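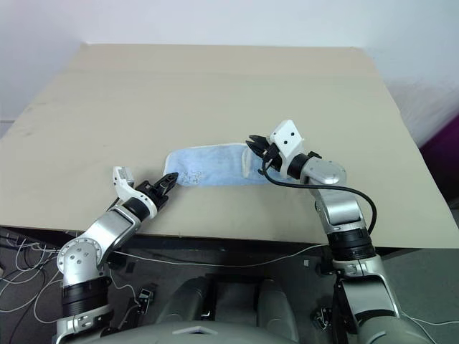
The Small Blue Towel, and Other Things I Was Folding Wrong

By Nia Rowlands

Print this article | E-mail to a friend
Shares: 514 | Comments: 4

I come from a family of stuffers. My mother stuffed, my grandmother stuffed, and the linen closet in the house where I grew up had to be closed with a hip. You opened it at your own risk and took whatever fell out first. So when my editor asked if I'd like to write something on folding towels, I laughed, and then I went and looked at my own closet, and then I said yes.

I started with a small one, pale blue, the kind of towel you hang by the sink when company's coming. I figured I'd work my way up to bath sheets. (I still haven't gotten to bath sheets. We'll come to that.)

The first thing I learned is that I'd never really used a table. I fold on the bed, or against my chest with my chin holding down the top, or standing in the hallway while I talk on the phone. A bed is a terrible place to fold anything! It gives under your hands, the comforter bunches up, and every crease you make slides off somewhere. A big plain table with nothing on it changes the whole job. You lay the towel down, take hold of both ends, and pull until it's stretched out straight between your hands. Then you set it down again and smooth from the middle.

That little pull is what I'd been skipping all these years. Towels come out of the dryer with opinions. One corner curls under, one edge has puckered where the stitching shrank more than the cloth did, and if you fold on top of all that you get a lump, and the lump gets worse every time you double it over. I have towels at home that sit on the shelf like loaves of bread.

The second thing is where you hold it. I always grabbed a big handful, because I have big hands and not much patience, but a handful drags half the towel along with it. You want a pinch, right at the edge, with the hem in it if you can manage. The hem is firmer than the pile and it stays where you put it.
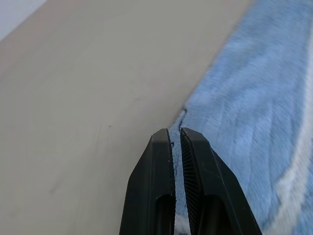

Pile has a direction, too, which I must have known from petting the dog but never once applied to laundry. Brush your palm across a fluffy towel one way and it goes smooth, brush it back and it goes dark and rough. I've started giving mine one last pass with the flat of my hand before the first fold, all in the same direction, and I swear they look more expensive. My sister says they look exactly the same. She's a stuffer.

As for the fold itself, I tried halves first, then quarters, and finally settled on thirds the long way and then in half. For a hand towel that gives you a tidy little block with a rounded front edge, and you put the rounded edge facing out so you can't see the layers. I know people who feel strongly about rolling. I rolled for a week last June and they all came undone in the basket, so I'm out, but please don't write to me about it (you will, I know you will).

Bath sheets are another matter. My kitchen table isn't long enough, so one end hangs off and pulls the rest down with it, and I end up on the living room floor on my knees with the dog walking across the middle. If anyone has a method for one person and a short table, I'm all ears.

I did the whole closet in one afternoon, washcloths included, and found a beach towel I'd accused my brother of stealing. He's been told. The door closes now with one finger, and I've caught myself opening it just to close it again.

Comments (4)

Graltmont
Thirds, yes! Halves never fit my shelves. For bath sheets I use the ironing board for the end that hangs over.

Laizer
You are so wrong about rolling. Roll tighter.

Prinoner
My grandmother's closet was a hip closet too. Never had a name for it before.

Stinano
Did your brother get the beach towel back or is it yours now?

E-mail this page | Print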